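Ulenden Community Help > Home and Workshop Builds > Arms and Grippers

Two-arm laundry build: right gripper stalls when it pushes the washer door shut

Posted by Mitra Hassanpour
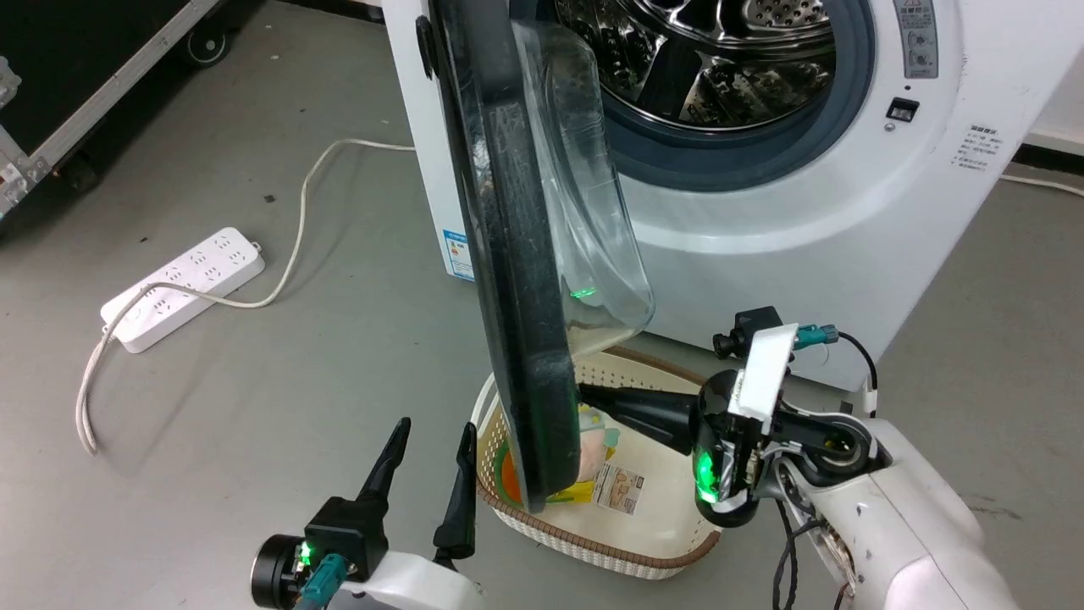

I am building a two-arm setup in a shared workshop to load and unload a front loader. Both arms run from one controller, with the Nava motion package on a desktop PC. Unloading works well enough for now. Closing the door does not. The plan is for the right arm to do it with the fingers closed, pushing the inner side of the open door with the tip, while the left arm stays low beside the basket with its fingers spread. The door swings out to the left and opens very wide, so the push has to start over the basket and travel in a long curve toward the drum. I get the first part of the curve. Then the wrist torque climbs, the arm slows down, and the controller stops it with a following error.

What I have tried:

Slower push speed. It stops at the same place, only later.

Raising the torque limit on the wrist. It got a little farther, and then the fingertip slid along the glass and lost the door. I put the limit back.

Teaching more points along the path. I had 15 and went to 18. No real change.

Out of 13 attempts with the current path, the door latched twice. I can push it shut by hand with one finger, so I don't think the hinge is stiff.

The hinge position in the software came from a tape measure. The wrist cameras are only used for picking up clothes. I don't use them for the door at all. The machine can't be modified because other people in the workshop use it, so no handles or hooks glued to the door, please.

Is this a path problem or do I need a stronger wrist?

3 replies

Angeliki Kouris

It is almost certainly the path. If you can close it with one finger, the wrist has plenty of force. You are spending that force pushing the door sideways against its own hinge.

A door moves on an arc. If your hinge position is off by even a small amount, your arc and the door's arc start close together and drift apart as you go. The tip is then either digging in or sliding. Digging in gives you the torque climb and the following error. Sliding is what you saw when you raised the limit. Adding more points doesn't help when all of them are worked out from the same wrong center.

I would do it this way:

1. Power off the washer and clear the basket out of the way for the first tests. It sits right under the end of the door and you don't want the arm catching the rim while you are moving things by hand.

2. Put the right arm in free-drive mode. Hold the fingertip against one spot on the door, well away from the hinge side. Mark the spot with a bit of painter's tape.

3. Move the door and the arm together from open to nearly closed, keeping the tip on the tape. Record the tip position as you go. Let the logger run the whole time. Don't stop and save single points.

4. Fit a circle to the recorded points. The center is your real hinge axis. Compare it with your tape measure number and I think you will see the trouble.

5. Rebuild the push from that center, and keep the fingers at the same angle to the door the whole way. Right now I suspect the wrist keeps one fixed direction while the door turns under it. At the start you are square to the door, and halfway through you are pushing at a slant.

6. For the last bit, stop following the path. Switch to a light force push straight at the machine until the latch catches, with a time limit so it gives up if it doesn't.

Also push on the outer rim of the door and stay off the glass. The bowl is curved and slick and a hard tip will always want to skate on it. A thin rubber sleeve over each fingertip helps a lot. I use the kind sold for tool handles, cut short.

One more thing, about the cables under the right wrist. The bundle hangs loose there. As the wrist turns through the arc it may pull tight or catch on something, and the controller will read that as load. Run the same motion in the air with the door out of the way and look at the torque plot. If it still climbs, fix the cable routing first.

Flolludent

had the same thing on my dryer, just bought bigger servos and it was fine. also check your power supply

Ilell

I agree with Angeliki on the circle fit. I would be careful with bigger servos on a machine other people use. A stronger arm on a wrong path will bend the hinge.

I can add something on the washer moving. Mine sits on a smooth floor and it shifts a little after a spin cycle, enough to throw off a path that was good in the morning. I ended up measuring the front panel again before each door move. You already have wrist cameras, so you could look at a fixed feature on the front, such as the latch slot to the right of the opening, and correct the whole path from that. My setup takes 208 milliseconds for the check.

I'd set the stop limit low while you test. If the push fails, back straight off along the last few points before you retry. Don't let it go home from there, or the fingers can hook behind the door and drag it.

Mitra Hassanpour

Thank you all. I ran the motion in the air first. The torque did climb near the end of the wrist turn, so the cables are part of it. I moved the tie point back toward the forearm and the plot is flatter now.

Then I did the free-drive recording. The fitted center is farther toward the machine than what I had measured. I haven't rebuilt the path yet because someone had a load in. I'll try the rim push and the rubber sleeves when the washer is free and post the new numbers here.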